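Last updated: Thursday, 4:40 pm

Notebook – folding and storage, smocks

Back on the smocks. The Elterside batch has been through the wash twice at 40 and the color has held up fine, which is more than I can say for my patience. Asif Dogar wants them folded flat to fit the Favside drawers. The drawers are shallow and were evidently designed by someone who owns one handkerchief.

Tried the thirds fold first. Sleeves in, sides over, bottom up to the collar. Neat for as long as you keep a hand on it, then the sleeves start working their way out. Pressing the sleeves before folding helps a little. Pressing the whole thing helps a lot and takes forever, so I pressed 2 and lost interest.

Second try was rolling from the hem. Good in the drawer, bad on the person – the front comes out with a set of horizontal ridges like a garden chair. Asif says they drop out with wear. Asif doesn't wear one.

Went back to the white table for the green one, as the bench has glue on it again. 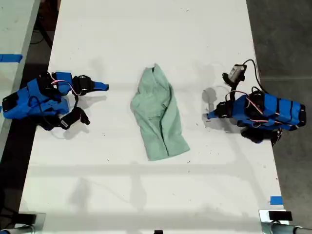 Pale green garment on the white table, bunched lengthwise, one end narrow and the other spread wider.

For starting a fold from a heap I still like finding the shoulder seams first and shaking from there. Going in by the hem gets you a nice straight edge and then a long argument with the rest of it. Collar first is fine if the buttons are done up. They never are.

Drawer count with the thirds fold: 8 to a drawer, closing without force. Rolled, I got a couple more in but the drawer above complained.

The Rajput cotton creases if you look at it. The Zalano blend is better behaved and feels like a shower curtain. Stock sheet says 296 pieces between the two, and I am not checking.

To do:
– cut a folding board, stiff card, drawer width less a finger
– scrape glue off bench (whose??)
– ask Asif about hooks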